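Taking my robotics club to an integrator's open day – what do we ask, and is it worth the bus?

Posted in Automation and Shop Floor > Visits and Events

Yao-tsung Peng

I run an after-school club for kids between thirteen and seventeen, and we've been invited to the November open day at Flamlow, the automation outfit out past the fairgrounds. They do cells for electronics repair and teardown. The invitation promises "live demonstrations of flexible robotic disassembly," a talk, and a light lunch, which last year at a different company meant a bowl of mints.

The bus is $369 for the day. If we take the bigger one so the other school can join us, it's $693, and yes, I also noticed those are the same digits rearranged, and no, the bus company didn't find it as interesting as I did. Either way it eats most of what we made selling phone chargers in the spring.

My worry is that I've been to these before. You stand behind a rope, an arm picks up a cube and puts down a cube, a man in a vest says "as you can imagine, in a real process this would be much faster," and then you're handed a pen. The kids can do cubes at home. Three of them have cubes at home.

So, for people who have been to Flamlow's open day in particular, or who host this kind of thing:

What do they show? I'd like to know if there's real work going on or if it's the cube.

What should the kids ask? I want questions that get an engineer talking and a sales person fetching an engineer.

How long should we plan for? The invite says 10 a.m. to 3 p.m. and I can't picture five hours of anything.

Is there any math I can sneak in without them noticing?

Also one of mine gets anxious around sudden noise. Any warning about that would help.

Edited to add: I asked the contact on the flyer the first one and was told "a range of exciting applications." So I'm asking here.

Wafula Kinyua

I've gone to Flamlow's open day two years running, the first time for work and the second because I liked it, which I haven't admitted at work. Take the bus. Take the small one. The demo bays are narrow and fifty people in there can see mainly each other. Their own sign says the max is 50 per session and they mean bodies, including yours.

There is a cube, I'm sorry to say. It's in the lobby. Walk the kids past it with a firm expression and go left.

Bay one was a palletizing arm stacking empty cartons. Impressive for four minutes. Your younger ones will like it because it's big and it's fenced and there's a light tower that changes color. This is also your noise problem: the vacuum gripper dumps its air with a sharp hiss at every release. I'd start your kid at the other end of the building and come back to this one last, or skip it. The rest of the place is mostly fans and people saying "throughput."

Bay two was conveyor sorting and it wasn't running either year. There was a laminated apology.

Bay three is the one you're going for. It's the PC teardown cell, which they call Oltosmont for reasons I asked about and wish I hadn't (it's two founders' boats). The job is to strip old desktop towers for parts, and what makes it good for students is that it's slow, close up, and visibly difficult. A desktop tower was designed by people who assumed that whoever opened it would have fingers, a wrist that bends sideways, and a vocabulary. The arm has none of these and has to make do.

The engineers run that bay themselves, and if you stay put past the first cycle they start talking to you like a coworker. Some things I learned by loitering:

The case goes down on its side with the panel off so the arm can come in from overhead. Getting the panel off is a separate station and it sounded like a sore subject.

Every maker puts things in a slightly different place, and so does every model year. They said they had 3,000 towers in the store room when they started and expected to need a handful of programs. They don't talk about how many they have now.

Cables are the enemy. A drive stays where you left it, and a cable goes wherever it likes. Ask any of them about cables and then find somewhere to sit.

Memory slots come up a lot too. There's a latch to deal with before anything moves, and if you pull a hair off vertical the module jams. One of the engineers compared it to getting a slice out of a toaster with barbecue tongs, in the dark, for money.

I did take one photo worth keeping. The rest are the back of a tall man.
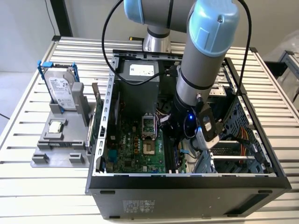 Does the gripper know when it's got hold of something, or does it just close and hope, Yao-tsung Peng wanted to know when I sent him this before posting, and is that a rude thing for a fifteen-year-old to ask? Not rude. It's the best one on your list and I'd have the kid who thought of it go first. What I was told is that they check it three ways: how far the fingers closed, how hard the motor is working, and a look with the camera afterward. The three disagree often enough that there's a rule for who wins. Ask what the rule is. I asked and got two different answers from two people who share a desk.

More along those lines, since you wanted questions that pull an engineer out of the back:

What happens when you get a tower you've never seen before?

What did you try that you had to throw out?

How do you decide to give up on a part and pass it to a person?

Who teaches it where things are, and how long does that take for one model?

What's the dumbest thing that ever stopped the line? (The year I asked, it was a sticker. I was there for twenty minutes.)

Don't let them ask "will robots take our jobs." It isn't a bad question, but there's a slide for it, and you'll be shown the slide.

For sneaky math, have them time full cycles in bay three with a phone, write them down, and compare with whatever figure is on the poster. Then have one of them politely ask where the poster figure came from. That covers averages, spread, and what I'd call civics. If you've got older ones, the hand-eye calibration talk is pure coordinate transforms. The camera rides on the gripper, so each thing it finds has to be turned from "where I see it" into "where the arm thinks it is," and a small error in that gets you a very confident arm in the wrong spot.

For timing, 10 to 1 is plenty. Do bay three at 10 before the suits arrive, the talk at 11 if it's an engineer giving it, and lunch at noon on the dot. Lunch was sandwiches the first year and pictures of sandwiches the second, by which I mean they ran out at ten past. Pack something.

Closed shoes, long hair tied back, and email ahead about safety glasses in small sizes. The ones by the door fit me and I have a head like a mailbox.

Biwott

go. my kid loved it

free pens

Emenlow_Dad

I disagree with some of the above. We went with a scout group and found the teardown bay a little dull, to be frank. It stopped twice while we were there and each time a young man looked at a screen for a long time. The carton stacker was much better and the kids still do an impression of it.

If your group has never seen an industrial arm up close then start with the big one while they're fresh, and treat the computer thing as extra. Also the restrooms are all the way back by reception, so send everybody before you go in and not after.

Parking for buses is on the north side. The map on the flyer says south. South is a pond.

Wafula Kinyua

Fair on the pond, I'd forgotten the pond.

On the stoppages I'd argue that's the part to watch. The young man staring at the screen is the job, and if any of the club end up doing this for a living they'll be him. But I take the point that with scouts you want something that goes up and down.

Yao-tsung Peng

Thank you all, including the pens person. I've booked the small bus. The other school is getting its own and can fight us for the sandwiches.

Plan is bay three at 10, with the gripper question assigned to its author, who has been practicing it in a voice I would call prosecutorial. I've written to them about glasses and about the hiss, and had a nice reply on the second and a brochure on the first. Two of the older ones have already made a spreadsheet for the cycle times and are arguing over whether a stoppage counts as part of a cycle. I said ask the engineer.

If anybody knows whether you're allowed to bring your own dead computer for them to look at, please say so soon, as I've got a kid who has cleaned one specially.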